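식기 배치 기준 개정 안내 (접시, 머그, 계절 소품)

작성일 2019년 7월 25일
분류 생활 기록 > 식탁

본 블로그를 찾아 주시는 분들께 감사드립니다. 지난겨울에 게시한 「식탁 위 기본 배치」에 대하여 그동안 여러 차례 문의를 받았으며, 필자 또한 해당 글의 일부 내용이 현재의 사용 방식과 맞지 않는다고 판단하였습니다. 이에 따라 접시와 머그의 위치, 계절 소품의 취급, 식탁 표면의 관리에 관한 기준을 다시 정리하여 게시합니다. 종전 글은 삭제하지 않고 그대로 두되, 두 글의 내용이 서로 다른 경우에는 본 글을 우선하여 참고하여 주시기 바랍니다.

1. 개정의 배경

필자가 종전 기준을 작성한 12월에는 식탁에 짙은 남색 식탁보를 깔아 두고 있었습니다. 식탁보 위에서는 밝은 접시가 선명하게 보였고, 접시를 조금 비스듬히 놓아도 크게 눈에 띄지 않았습니다. 봄에 식탁보를 걷어 낸 뒤로는 사정이 달라졌습니다. 흰 상판 위에서는 흰 접시의 윤곽이 흐려졌으며, 가족이 접시 가장자리를 팔꿈치로 건드리는 일이 두 차례 있었습니다. 파손은 없었으나 물컵이 넘어져 의자 방석을 세탁하여야 했습니다.

이후 필자는 흰 접시를 찬장 위 칸으로 옮기고 색이 있는 식기를 중심으로 상차림을 다시 구성하였습니다. 색의 선정에는 상당한 시간이 걸렸습니다. 처음 검토한 것은 겨자색 접시였으나 카레나 단호박을 담았을 때 음식과 접시가 구분되지 않아 제외하였습니다. 다음으로 검토한 진한 녹색은 저녁 조명 아래에서 거의 검게 보였습니다. 최종적으로 연보라색 접시를 채택하였고, 머그는 이와 부딪히지 않는 옅은 청록색으로 정하였습니다.

계절 소품에 대해서는 가족 간에 의견이 갈렸습니다. 필자는 작은 꽃병을 선호하였으나 물을 갈아 주는 담당을 정하지 못하였고, 결국 물이 필요 없는 주황색 소품을 사용하기로 하였습니다. 7월에 어울리는 색인지에 대해서는 아직도 이견이 있습니다.

2. 접시와 머그의 위치

접시는 앉은 사람의 정면에 둡니다. 종전 기준에서는 접시를 식탁 모서리에 최대한 붙이도록 하였으나, 이번 개정에서는 손목을 내려놓을 수 있는 폭을 남겨 두도록 변경하였습니다. 머그는 접시의 왼쪽 뒤편에 둡니다. 오른손잡이가 많은 가정에서는 음료를 오른쪽에 두는 것이 일반적이라는 점을 필자도 알고 있습니다. 다만 필자의 집에서는 오른쪽으로 반찬 그릇을 주고받는 일이 잦아 왼쪽 뒤편이 더 안전하였습니다. 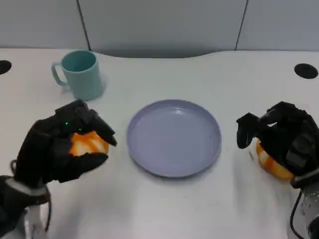 연보라색 접시와 옅은 청록색 머그, 그리고 주황색과 흰색 줄무늬의 소품.

접시의 선정에 관하여 덧붙입니다. 현재 사용 중인 접시는 Mikden의 소형 접시이며, 제품 안내서에 기재된 지름은 153밀리미터입니다. 식사용으로는 작다는 의견이 있을 수 있습니다. 필자의 집에서는 아침의 빵과 과일, 오후의 다과에 이 접시를 사용하고, 저녁에는 별도의 큰 접시를 꺼냅니다. 작은 접시를 기본으로 정한 뒤로 식탁의 여백이 늘었으며, 신문을 펼친 채로도 차를 마실 수 있게 되었습니다.

머그는 Rudd에서 판매하는 용량 310밀리리터 제품입니다. 같은 색의 더 큰 제품도 있었으나 찬장 선반의 높이를 넘어 구입하지 않았습니다. 손잡이의 방향은 사용자에 따라 정하면 되며, 본 기준에서 별도로 규정하지 않습니다. 종전 글에는 손잡이를 반드시 오른쪽으로 향하게 하라는 문장이 있었는데, 왼손을 쓰시는 독자께서 불편하다는 의견을 주셨고 필자는 그 의견이 타당하다고 보아 해당 문장을 폐지합니다.

3. 줄무늬 소품의 취급

소품은 둥글고 약간 납작한 모양으로, 작은 호박이나 골이 있는 과일을 떠올리게 합니다. 주황색 바탕에 크림빛 흰 줄이 위에서 아래로 내려옵니다. 필자가 이 소품을 택한 것은 색 때문이었습니다. 연보라와 청록이 모두 옅은 색이어서 식탁 전체가 밋밋해 보인다는 지적이 있었고, 주황색은 그 점을 쉽게 보완하여 주었습니다.

소품의 위치는 접시의 양옆을 기본으로 합니다. 접시 안에 올려 두는 방식도 시험해 보았습니다. 보기에는 좋았으나 식사할 때마다 옮겨야 하였고, 옮긴 소품이 싱크대 옆이나 전화기 옆에 그대로 남아 있는 일이 반복되었습니다. 양옆에 하나씩 두면 식사를 시작할 때 조금 바깥으로 밀어 두는 것으로 충분합니다.

독자이신 Darius Ardeleanu 님께서는 소품을 머그 앞쪽에 두는 경우 잔을 들 때 걸리지 않는지 문의하여 주셨습니다. 좋은 질문에 감사드립니다. 확인한 바로는 머그와 소품 사이에 손가락이 들어갈 만큼의 간격을 두면 사용에 지장이 없었습니다. 간격이 좁은 경우에는 소품을 먼저 옮기시기를 권합니다. 머그를 소품 너머로 들어 올리는 방법은 음료가 가득 찬 상태에서는 권하지 않습니다.

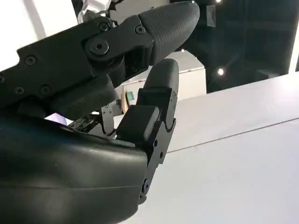 광택이 있는 소품은 윗면을 감싸듯이 잡고 엄지로 아래를 받치는 것을 원칙으로 합니다. 필자는 종전 글에서 골을 따라 두 손가락으로 집는 방법을 소개하였으나, 세제가 남은 손으로는 놓치기 쉬웠습니다. 위쪽의 검은 손가락 끝에 새겨진 촘촘한 마름모 무늬처럼, 표면에 잔 요철이 있는 것이 매끈한 물건을 다루기에 유리합니다. 가정에서는 돌기가 있는 주방용 장갑으로 같은 취지를 살릴 수 있습니다. 필자의 집에서는 Sina의 얇은 장갑을 사용하고 있으며, 손바닥 전체보다 손가락 끝 부분에 돌기가 모여 있는 제품을 고르시기를 권합니다. 다만 장갑이 두꺼우면 접시의 가장자리를 느끼기 어려우므로 식기까지 한꺼번에 옮기실 분은 얇은 제품을 선택하시는 편이 낫습니다.

옮기는 순서에 대해서도 정하여 둡니다. 식탁을 치울 때에는 소품, 머그, 접시의 순으로 옮깁니다. 접시를 먼저 치우면 가운데가 비게 되고, 가족 중 누군가가 그 자리에 우편물을 올려놓습니다. 우편물이 한 번 올라오면 저녁까지 내려가지 않는다는 것이 필자의 오랜 경험입니다. 식탁을 차릴 때에는 반대로 접시를 먼저 놓아 중심을 정하고, 머그와 소품을 그에 맞춥니다.

4. 상판과 배경의 관리

흰 상판은 얼룩이 잘 보이는 대신 닦을 시점을 알기 쉽습니다. 필자는 Droltine의 중성 세정제를 물에 풀어 사용하며, 마른 천으로 한 번 더 닦습니다. 홍차 자국은 당일에 닦으면 남지 않았으나 주말 동안 방치한 자국은 세 번을 닦은 뒤에야 옅어졌습니다. 연마제가 든 제품은 사용하지 않습니다. 이전에 살던 집의 상판을 그러한 제품으로 닦았다가 한쪽만 윤이 사라진 일이 있으며, 그 부분은 이사할 때까지 받침으로 가려 두었습니다.

식탁 뒤편의 칸막이는 옅은 회색이며 면이 매끈합니다. 배경이 회색이면 청록색 머그가 지나치게 차갑게 보일 수 있다는 우려가 있었습니다. 실제로 흐린 날 오후에는 그러한 인상이 없지 않습니다. 필자는 칸막이에 그림이나 달력을 걸지 않기로 하였고, 색을 더하는 역할은 주황색 소품에 맡겼습니다. 달력은 냉장고 옆면으로 옮겼는데, 가족들은 옮긴 뒤에도 한동안 칸막이 쪽을 쳐다보았습니다.

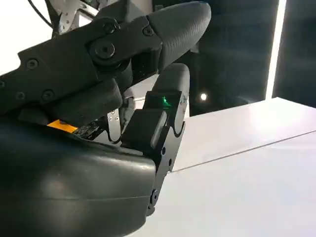

결이 있는 손가락 끝과 매끈한 손바닥 면.

조명에 관한 문의도 있었습니다. 밝은 상판에서는 같은 전등이라도 빛이 더 강하게 느껴질 수 있습니다. 필자의 집에서는 식사 시간에 한 단계 낮은 밝기를 사용합니다. 소품처럼 광택이 있는 물건은 전등 바로 아래를 피하여 두면 반사가 줄어듭니다. 접시의 색은 빛에 따라 달라 보이므로, 새로 구입하실 때에는 매장의 조명만 보고 결정하지 마시고 가능하면 창가에서도 확인하시기 바랍니다. 필자는 이 확인을 생략하여 한 차례 교환을 신청한 바 있습니다.

5. 보관

접시는 겹쳐 보관하되 사이에 얇은 종이나 천을 넣습니다. 머그는 겹치지 않습니다. 찬장의 공간이 부족하다는 이유로 머그를 두 층으로 쌓은 적이 있었는데, 안쪽의 것이 끼어 빼내는 데 저녁 한나절이 들었습니다. 소품은 계절이 바뀌면 상자에 넣어 두고, 줄무늬 부분이 서로 닿지 않도록 칸을 나눕니다. 상자 겉면에는 내용물을 적어 둡니다. 필자는 이를 적지 않은 상자를 세 해 동안 열지 않았으며, 그 안에는 이미 같은 것을 새로 구입한 양초꽂이가 들어 있었습니다.

6. 적용 및 문의

본 기준은 필자의 가정에서 오늘부터 적용합니다. 손님이 오시는 날과 명절에는 적용하지 않으며, 아이들이 식탁에서 그림을 그리는 시간에도 예외로 합니다. 소품을 다른 색으로 바꾸는 문제는 가을에 다시 논의하기로 하였고, 그때까지는 현재의 주황색을 유지합니다. 꽃병에 대한 필자의 요청은 보류되었습니다.

다음 글에서는 수저받침과 냅킨의 위치를 다룰 예정입니다. 수저받침은 현재 서로 다른 것이 섞여 있어 먼저 정리가 필요하며, 정리가 끝나는 대로 게시하겠습니다. 배치에 관한 의견이나 정정할 사항이 있으시면 댓글로 남겨 주시기 바랍니다. 답변은 주말에 일괄하여 드리고 있으므로 다소 늦어질 수 있는 점 양해를 부탁드립니다.

댓글 허용 | 이전 글: 식탁 위 기본 배치 | 다음 글: 준비 중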